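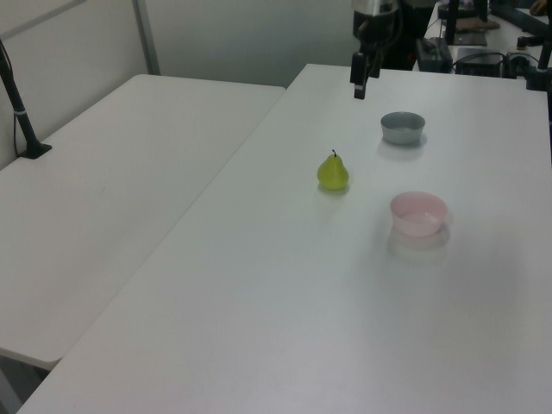
*A pear, two bowls and a robot arm on the test tables at Wellholm.*

## The Pear Rules

The rule book at Wellholm fits on both sides of one sheet of paper, and I have seldom enjoyed a safety document so much. Setsuko Takagi wrote the first version in April, mostly by crossing things out of a much longer one. It has 18 rules. The one everybody quotes is number 6: "Say where the pear goes before you let the arm move."

It sounds silly until you spend a morning in the lab! Putting a piece of fruit in a bowl is about as plain as a robot task gets, and yet two people can run it all day and come back with results that don't match. Did the pear count if it tipped against the rim? Did it count if the bowl slid? One team says yes, another says no, and both write down "success."

So Takagi's sheet makes you decide first. The goal goes on paper in one sentence, with the bowl named by color. What counts as a miss goes right under it. Only then does anybody touch the start key.

"I want a stranger to be able to read the log and argue with us," Takagi told me. "If they can't argue, we left something out."

The rest of the sheet is just as down to earth. Hands stay off the table while the arm has power. The person at the stop button has no other job (no notes, no phone, no helping). Every failed try stays in the log, including the embarrassing ones. If a bowl gets swapped for another, the count starts over from zero. Bruised fruit gets retired, and I'm told it gets eaten.

My favorite is rule 11, which covers moving things between tries. People are creatures of habit, and left alone we set a pear down in nearly the same spot every time, so the robot ends up being graded on one tiny patch of table. At Wellholm a full set is 28 tries, and the starting spots are drawn from a shuffled deck of cards before the set begins. You put the pear where the card says, even when the card picks a spot you'd never choose.

Two other groups, Brusteo and Ellach, have now taken up the sheet, and this is where it gets really interesting. Ellach wanted a rule about lighting, and got one. Brusteo wanted to drop the card deck to save time, and lost that fight after a long phone call. There is still no agreement on how long an arm may pause before the try is called off. Takagi likes a short limit. Brusteo would happily wait.

Copies of the sheet are taped up in all three labs. The one at Wellholm already has new pencil marks beside rule 14, and a question mark I wasn't allowed to ask about.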